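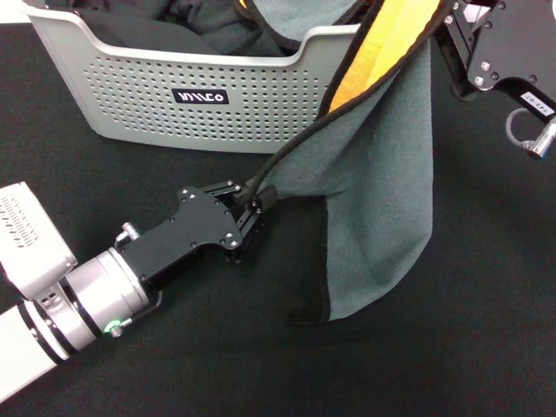
Towel Folding and Shelf Space
Mamta Thakur and Bastian Kleinschmidt
2025-11-25

3. Method

We worked with microfiber towels that have a bound edge, and compared 2 folds: in thirds lengthwise, and in half twice. Each fold was done 8 times. The towel was shaken out and laid flat again before every trial. We pressed the stack by hand once and measured its height at the middle — the corners gave uneven readings because the binding is stiffer than the pile.

4. Results

The thirds fold had a mean height of 100 mm for a full stack. The half fold came to 124 mm and leaned toward the side where the bound edges met. Turning every other towel around fixed most of the lean but took longer.

5. Limits

We used one size of towel. The Karwood shelf in our lab is also deeper than a normal linen shelf, so the thirds fold may stick out at home. Washed towels still have to be tested in March.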